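Journée portes ouvertes : comment préparer une démo que les visiteurs peuvent essayer

Mercredi, on a ouvert l'atelier de Plonddale au public, et je me suis retrouvée à la table des pinces à main – ma préférée ! Si vous voulez monter la même chez vous, voilà comment je m'y prends.

Commencez par dégager une table blanche et n'y posez presque rien. Chez nous, deux gobelets en papier, un bleu et un rose, et c'est tout. La paille, on la donne au visiteur une fois qu'il a les pinces en main. 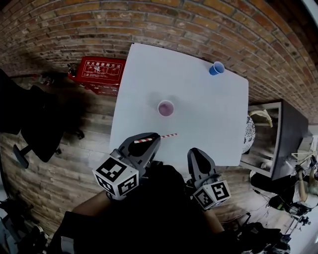
Temps de lecture : 3 min

Gardez la paille bien à l'horizontale dans la pince gauche, la droite reste libre. Ensuite, on vise le gobelet rose (doucement, les enfants foncent toujours !). Vérifiez aussi que les cubes à motifs noirs restent dégagés, sans manche qui pend devant.

Eduardo Pinheiro, de Mapplebeck, a voulu recommencer trois fois – j'ai fini par lui laisser ma chaise. Prévoyez une boîte de 100 pailles, ça part vite.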